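The trouble with the forever knife
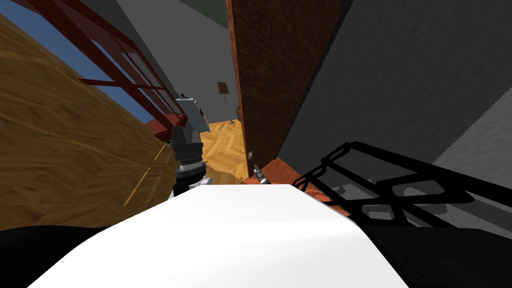

A render with two jointed arms, one reaching toward a doorway.

There is a sentence you will find on nearly every small knife maker's website, and it goes something like "the last kitchen knife you will ever buy". I have read it on the backs of boxes and on a card tucked inside a sheath. I have now owned two last knives. Neither of them was.

The first was a chef's knife from Jarkton, a workshop that sells mostly by mailing list. You put your name down in June and wait to be told you may spend your money. The listing promised steel hardened to a figure I had to look up, and a handle stabilised against water, heat and the passing of the years. It cut beautifully for a season. Then it did what all knives do and went dull, and I found that very hard steel is a miserable thing to sharpen on the old stone in my kitchen drawer. The maker's advice was to buy a better stone. They happened to stock one.

I don't say this is a swindle. A good handmade knife is a lovely object and somebody has stood at a grinder for a long time to make it. What I doubt is the way it is sold. Hardness gets printed in bold because it is a number and numbers look like proof. The thickness of the blade just behind the edge, which matters far more when you are trying to get through a carrot without splitting it, is hardly ever given. I wrote to several makers to ask. Florthorpe sent back a courteous note saying each blade is ground by feel. Medeiros gave me a measurement straight off and seemed pleased that anyone wanted it. Two others never replied.

Then there is the pattern. Layered steel, with its ripples and whorls, can add a frightening amount to the price. In most kitchen knives sold this way the layers are on the outside and a plain core does the cutting. Sellers know this perfectly well, and some of them say so if you scroll far enough. The photographs never do.

My second forever knife was a 500 pound affair, bought in a weak moment. I kept it beside a stamped thing that cost 13 pounds from a catering shop and for a while I used them turn about: onions, chicken thighs, a stubborn swede. The dear one was nicer to hold. It left a cleaner face on a tomato. On the swede it stuck fast, and I had to bang the whole business on the board to free it. The cheap one went blunt sooner and came back sharp after a few strokes on a steel, with no ceremony at all.

People in the trade will tell you I am missing the point, and that a handmade knife is bought for pleasure. Fine. Then sell it as pleasure. Hana, a small outfit whose paring knives I do rather like, comes closest to this. Its order page says the blade will stain, will need sharpening and should not go near a frozen loaf. There is no talk of heirlooms. I bought one on the strength of that page alone.

It has a chip near the tip already, my own fault, from a bit of squash stem. I have sent it back for regrinding. They charge for postage.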